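About Mahuika

Mahuika takes in used desktop computers and returns them to service.
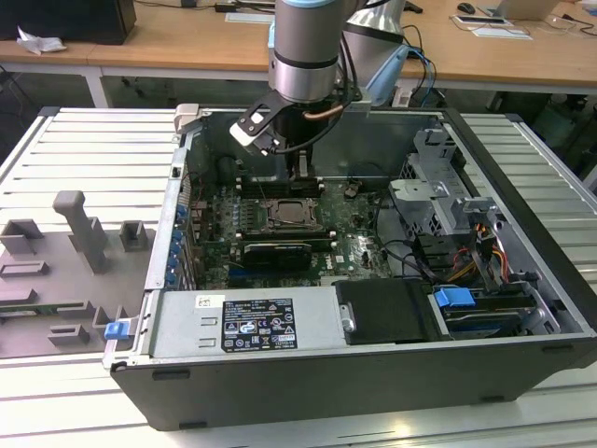 Towers are opened, logged and stripped of drives before testing. Memory, graphics card and power supply are checked separately, then together under load for 36 hours. Units that fail are held for parts.

The Urkbridge shop handled 3,923 machines last year. Carys Bevan runs the benches; Emrys Trevor handles intake.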